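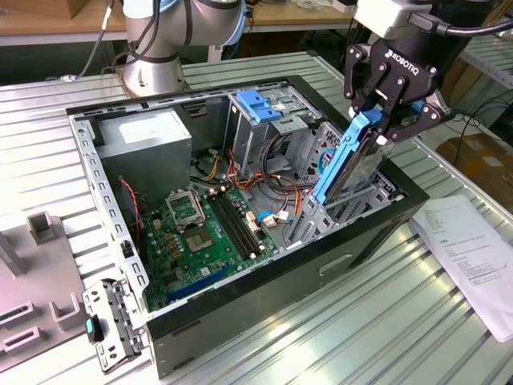
Does the outside lane cost you places on a restart at a short oval?

At Brimavwood Speedway it usually does, but mostly in the first corner, and much less in the sedans than in the modifieds.

November
Posted by the author, Year 12 Mathematics, individual project

Why I picked this

I grew up going to Brimavwood with a blanket and a bucket of chips, and every single meeting somebody behind me would yell that the race was over because their driver got stuck on the outside for the restart. My whole family says it too. I've said it! So when we were told to choose something we could collect our own data on, I wanted to find out whether the outside lane is as bad as the grandstand reckons.

For anyone marking this who doesn't follow speedway, a restart is what happens after a caution. The cars bunch up behind the leader in two lines, roll around slowly, and go again when the green comes out. The car in second doesn't get to choose a lane at our track, and neither does anybody else. Odd positions go to the inside and even positions go to the outside. That was a stroke of luck for me, because it means drivers aren't picking the lane they like best, so I didn't have to untangle that part.

What I collected

I used two seasons of the Karakaya Series, which runs modifieds and sedans on the same programme. Both classes race on the clay oval, and both use the same restart rule. The lap charts come out as PDFs after each meeting and I typed them into a spreadsheet by hand (do not recommend, my wrist hurt for most of the holidays). That gave me 1,172 race laps and 183 restarts that I could use.

I threw out a restart if another caution came out before the field finished one full lap, as the positions get put back to the previous completed lap and there is nothing to measure. I also threw out the restarts where the chart had been smudged or scanned crooked and I couldn't be sure who was where. I could have guessed some of them from the order a lap later, and for a while I did, then I felt bad about it and took them back out.

For every car in the first few rows I wrote down its position at the green, its position one lap later, and its position five laps later if the race stayed green that long. A lot of the time it didn't. The five-lap table is much thinner than the one-lap table and I trust it less.

I wanted to use Urero as well, the timing app that a lot of the pit crews have on their phones, because it splits the lap into sectors. The free version only keeps the most recent meeting, so I'd have needed to start saving files long before I knew I was doing this project. I only have sector times for the very last round. I've used them as a sort of side story and not in the main results.

What I found

Modifieds first. Cars restarting on the outside lost ground over the first lap more often than they gained it, and the worst spot was the outside of the second row. That surprised me, I was sure it would be the front row. My guess is that the front-row outside car has clear track ahead, so even if it loses the bottom it can keep its speed up and slot in behind the leader. The outside car in row two has somebody in front of it and somebody beside it, and when the front-row car drops down it leaves a gap that the inside line gets to first.

After that first lap, the losses more or less stopped. Cars that had started outside and survived turn two did about as well as anybody. In my five-lap table a few of them had even got their spots back. I don't want to make too much of that because of how thin the table is, but it does fit with what you see on a night when the top of the track has some moisture left in it.

The sedans were a different thing altogether. There was a small loss for the outside lane, but it was small enough that I couldn't rule out luck. Sedans are heavier and don't have the wide rear tyres, and they tend to slide up off the bottom on the exit whether the driver wants to or not. So the inside car often drifts into the outside lane and everybody just gets jumbled together. I had a lovely neat theory going before I graphed the sedans and then I had to rewrite half my introduction.

The Borno Road end

Locals call turns three and four the Borno Road end, and the green flag comes out as the leaders exit turn four. I spent one evening at the fence there with a notebook. What I noticed was how much the leader's choice of speed matters. Some leaders creep up to the line and then go hard, and the outside car gets caught flat. Others build up smoothly and the two rows reach turn one nearly level. None of this shows up on a lap chart. The sector times from the last round hint at it (the gap between lanes is already there before turn one on the slow starts) but one round is one round.

Problems with my method

The biggest one is that faster cars are usually in front. An odd-numbered car is always one place ahead of the even-numbered car next to it, so the inside lane has slightly better cars in it on average. I tried to deal with this by comparing each car with its own results from the other lane, for drivers who had enough restarts in both. The pattern stayed in the modifieds but shrank a bit. I should have done this from the start instead of adding it in the last week.

The leader can't gain a place either, only hold or lose, and I went back and forth on whether to leave leaders in. In the end I ran the tables without them.

Track condition is the other big hole. Clay changes over a night — a heat race at dusk and a feature at the end of the programme might as well be on two different tracks. I had columns for weather but nothing for how dry the surface was. Next time I'd rate it myself before each race, even if it was only wet, tacky or slick.

I'd also start saving the Urero files from round one. If anyone in the year below wants to carry this on, the spreadsheet is in the shared Maths folder and the tabs are labelled by round. The yellow cells are ones I double-checked against the printed programme, and the orange ones still need doing.

Contact: Mathematics office | © Student work, shared with permission | Back to top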